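Vinyl & Physical Formats > Shops and Fairs

Thread: Planard is moving out of the arcade (and getting listening decks!)

groovewax54
Just back from Planard and I'm far too excited to do any work. They've got the old tile showroom at the bottom of the hill, the one with the big windows, and they're opening there in April. Three listening decks! A proper stage for in-stores! And the entire jazz section is coming out from under the stairs, so no more crouching with your coat on while someone steps over you.

They've been putting stock on the new shelves already and let me have a quick peek. 2685 LPs out so far according to the sheet by the till, and that's before the sevens go up.

Posted January 28, 2021

mothballed_b_side
Oh this is brilliant. I bought my first Betovska album in that arcade, the one with the orange sleeve, and I still play it most weeks. Will miss the smell of the coffee place next door though.

Suta_fan
Is the cassette wall going too? They had the only decent tape selection for miles, and half of my Suta tapes came from there.

groovewax54
Cassettes are going too, and getting a bigger wall! I asked specially.

quietgroove
Going to be the grump here. Bigger shop means bigger rent, and bigger rent means the cheap crates disappear and it's all new pressings at thirty quid. I watched it happen to Kwok when they took on the second floor. Lovely room, nothing in it I could afford.

mothballed_b_side
Kwok still do a pound box, it's just by the back door now. I got a very nice brass band record out of it last time I was in.

quietgroove
One box. There used to be a whole row of them.

groovewax54
Fair point about Kwok, but Planard were paying silly money for that arcade unit and it was tiny. The new place is out of the centre and I'd be surprised if it costs them much more. And they do say the bargain crates are staying, 143 records in the first lot, all priced up. I had a flick through and there was some really good folk in there.

needle_and_thread
My worry is the walk. The arcade was two minutes from the bus station and I could nip in on my lunch. Bottom of the hill is twenty minutes there and longer back with a bag full of records! Still going, obviously.

Suta_fan
There's a bus that stops right outside, same one that goes to the swimming pool. Not very often, but it does exist.

needle_and_thread
Oh, that helps loads, thank you!

While people are here, what's everyone cleaning secondhand stuff with at the moment? I've gone over to microfibre towels after years of those little velvet brushes and I'm never going back. One for the wash, one for the dry, and I do it all on the table.
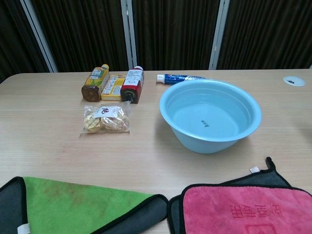 My table, with the two towels along the near side

mothballed_b_side
Same here, microfibre all the way. Wash them without fabric softener though, it leaves a film and you'll hear it.

quietgroove
Velvet brush and a steady hand. Towels are for dishes.

needle_and_thread
Ha, we'll have to disagree on that one. Come to the opening and I'll bring you a clean record to listen to on one of the new decks.

quietgroove
I'll come for the crates. If there's more than a row of them I'll take back what I said about the rent.

groovewax54
Holding you to that! I'll put the opening date up as soon as they give me one. They're hoping to get a local band in for the afternoon as well, and I've already asked for the spot next to the jazz.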